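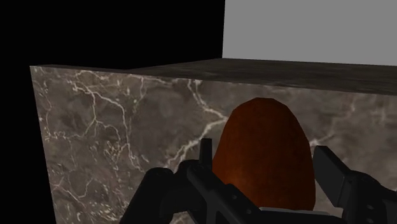
Simulated grasping at the Stumport open day

I went to the Stumport open day on 10/17/24 to see how the Havell group tests grasping in simulation. The demonstration ran in a side room with seating for 14, and I got in for the second session.

Odair Bittencourt ran it. The software is an in-house simulator called Kaden, which renders a marble worktop, a set of kitchen objects and a single arm. Each run starts from a text instruction. The controller gets the rendered views and the joint positions, and it has a budget of 600 steps to finish.

The wrist view is the one I spent most time on. The fingers take up a good part of it, and at close range they hide the lower part of whatever stands between them. The controller therefore has to commit without seeing where the object meets the surface. I asked whether they had tried moving the camera further back. They have, in May, and went back to the present mount after 3 weeks. The longer view cost them detail on small objects.

Clutter is the other variable. Bittencourt loads a layout file, and objects can be swapped or shifted between runs. The outside view is kept for people and for one of the two test conditions.
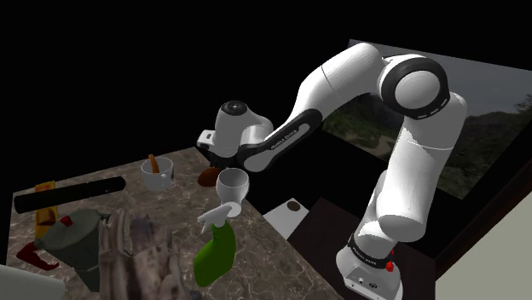

Outside view in Kaden: arm over the worktop, gripper above the wine glass.

Blair Rankin asked about contact models. The default treats every object as rigid, with one friction value per object. Ondrejka, their older simulator, allowed patches of different friction but ran 8 times slower. I would have liked to see the two compared on the same layout.

The slides are to go up on the Havell page. I have asked for the layout files as well.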